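4.2 Soft objects and the two-arm station

The rigid parts of the build had gone well by the time we came to this stage, and we were eager to try it on things that bend, squash and slide. Our shared workshop in Skistthorpe is a good place for that kind of work. People leave all sorts of stuff on the shelves, and Laiba Niazi had filled a crate with toys, sports gear and kitchen cloths before the arms were even bolted down. We called the full set of objects the Tirnia set, after the street where most of them were collected.

The controller is the same one described in Section 3. Two things changed. First, we dropped the closing speed of both grippers and let the motor current decide when to stop, so that a soft object could give a little before the hold was called firm. Second, we let each arm work on its own object while the other was busy, which we had avoided until then out of plain fear of collisions. Saqib Baloch wrote the new scheduler over one long Sunday, and it is still our favorite piece of code in the whole project (it is also the shortest!).

All runs were driven by hand first. Sum-yee Tsai and Adeel Mirani took turns on the leader controls, and the logs from those sessions became the training data for the grasp model. In total we kept 3,644 grasps, of which 2,331 were on objects we classed as soft. Fabric cases sit in an odd spot between the classes, with a stiff outline and loose pockets, and after some back and forth we put them with the soft group. Paddles, boxes and mugs count as rigid. 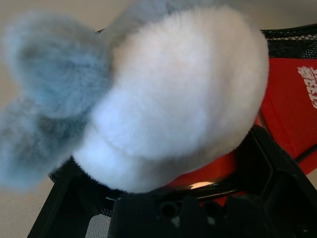
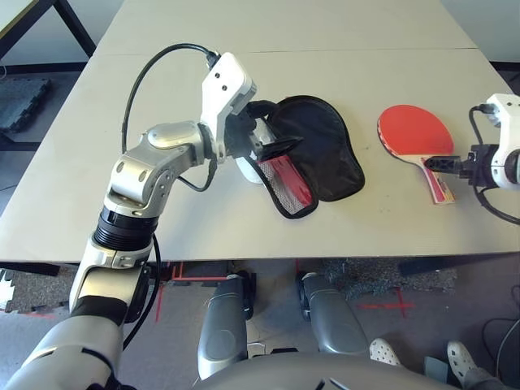 Figure 6. Soft and rigid objects at the station. First view, from the wrist: a plush toy with long fur held at the gripper. Second view, from the head: the left gripper on a black paddle case and the right gripper on the handle of a table tennis paddle.

The plush toys taught us the most. Long fur fills the close-up view of the wrist camera, and dark fur next to a black gripper leaves the model with very little edge to work from. Our first version looked for the outline of the object and kept losing it wherever the fur and the plastic ran together. Noreen Orakzai suggested that we stop asking for an outline at all and feed the model the motor current along with the image. It was a lovely idea, and it took an evening to build. With the current signal added, the model no longer had to see where the toy ended to know that something was being squeezed.

Paddle cases were a different sort of fun. A case has to be gripped by its body or its border, and a zipper pull near the jaws is an easy thing to catch by mistake. We did not add a special rule for zippers. Instead we recorded extra demonstrations that began with the case turned to many different angles, 427 of them, and mixed these in with the rest. The paddle itself was the friendly member of the pair, as its handle gives a parallel gripper two good sides to close on.

Cabling deserves a word for anyone building at home. We run the cables outside the arms with generous loops at the wrist and elbow, and the loops have to be long enough for the full reach of the joint. Our first set was too short and pulled a plug during a wide turn. We now drive each joint slowly through its range after any change to the wiring, with one person on the stop button, and we mark on the floor where the base should stand so that it goes back to the same spot after cleaning.

The grasp model was trained on 2,020 of the soft grasps, with the others held back for testing. We were thrilled with how quickly it picked up the slower, gentler closing motion from the demonstrations, even on toys it had not met before. Thin cloth remains hard. A dishcloth lying flat offers almost nothing to close on, and the operators themselves often needed a second try. We return to cloth in Section 5, where the two arms share a single object.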